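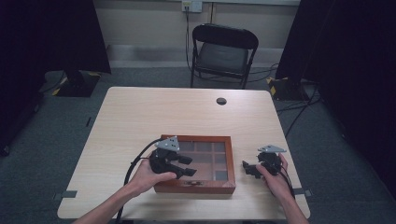

Did the heat store reach the output that we promised for this period?

It reached the output in mild weather, but in cold weather it still gives less heat than the plan requires in the last part of the discharge.

Progress report to the Guzmán Fund
Project: Recovery of waste heat with a wax storage unit, Drodavdale bakery site
Reporting period: second half-year, ending in September
Prepared by: Drita Softić, project coordinator

1. Purpose of the project

The bakery in Drodavdale loses a large quantity of heat through the exhaust of its ovens, mostly during the night, while the offices and the packing hall need heat in the morning. Our project puts a storage unit between the two. The exhaust warms a water circuit, the water melts a paraffin wax in the unit, and in the morning the wax becomes solid again and gives the heat back. The Fund knows this idea from our application, so I will not repeat the details. This report covers the work since the previous report, the present difficulties, and what we ask the Fund to decide.

2. Work completed

The storage unit was delivered by Purkus in the first month of the period and was placed in the former flour store. The foundation had to be made stronger before that, and this work is included in the costs below. Arben Ristić connected the unit to the water circuit and installed the temperature sensors. There are 7 sensors in the wax and 2 in the water, one on the inlet and one on the outlet. We had planned more sensors in the wax, but two of the openings in the lid did not fit with the position of the pipes.

The exhaust heat exchanger was cleaned and tested for leaks. The test was repeated one time, as the first pressure gauge did not show a stable value. The second test was passed.

After that the unit was in operation for most of the period. We recorded 2,150 hours of measured data. The recording stopped twice due to power cuts in the building, and these hours are not included in the number. Mabli Edwards has checked the data and has marked the parts which should not be used for the analysis. She found that one wax sensor was giving values too low from the beginning, and it was replaced.

3. Results until now

Charging works well. On a normal night the wax is completely melted before the ovens are turned down, and the control system then leads the rest of the exhaust past the unit. We did not expect that so much heat would be left unused, and this means the store could be larger than it is.

Discharging is good in the beginning. The water leaves the unit warm enough for the packing hall radiators. Later in the morning the temperature of the water falls faster than our calculation says. The explanation is known from the literature: the wax becomes solid first on the surface of the pipes, and this solid layer is a poor conductor of heat. The wax in the middle is still liquid, but its heat cannot come out in time. What surprised us is the size of the effect.

In total the unit delivered 3,678 kilowatt-hours of useful heat to the building. This is below the target, although the target was written for a full heating season and our period contained the summer. I ask the Fund to compare it with the target only after the winter.

4. The calculation model
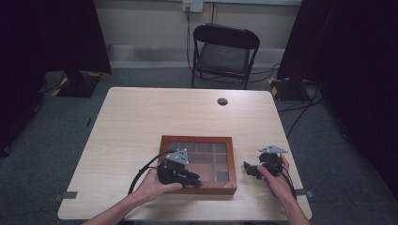 The computer model of the storage unit was rewritten by Giuliana Betancur, since the older version treated all of the wax as one body with one temperature. In the new version the wax is divided into many small volumes, and for every volume the program calculates the temperature and which part is liquid. In the model the small volumes are placed close to the pipes, where the temperature changes quickly, and the larger ones farther away. The walls between the volumes exist only in the calculation, and heat passes through them.

The new model follows the measured water temperature much better in the second half of the discharge. It is still too optimistic in the first minutes. Giuliana believes that the reason is the flow of the liquid wax, which the model does not include. She would like to add a simple correction and not a full flow calculation, as the second one would need too much computer time.

5. Difficulties and changes to the plan

a) Metal fins. According to the model, fins on the pipes would improve the discharge clearly. Purkus has offered to build a second set of pipes with fins that fits in the same tank. The delivery time is longer than we would like. If the order is placed soon, the exchange can be made during the spring cleaning of the bakery, when the ovens are off in any case.

b) Noise. The staff of the packing hall complained about the circulation pump in the early morning, starting from 5 a.m. Rubber mounts were put under the pump, and the complaints have stopped.

c) Visit to Zelloston. We planned to compare our results with the similar unit at the Zelloston swimming hall. The visit was postponed by the host. Eusebio Alvarado keeps the contact with them, and they have agreed to send their data in advance.

6. Costs

Spending is within the approved budget. The foundation was more expensive than planned. The sensors were cheaper because fewer were used. The travel money for Zelloston is not spent, and we ask to carry it to the next period.

7. Next steps and requests

In the next period we will measure during the cold months without any change in the equipment, so that we have a clean comparison for the fins later. Mabli will prepare the data in a form that can be shared with other groups, with a short description of each sensor.

We ask the Fund for two decisions: the permission to order the finned pipes from Purkus with money from the reserve, and the transfer of the travel money as described in section 6. An answer before the order date would help us very much. The offer from Purkus and the list of sensor positions are attached.

Drita Softić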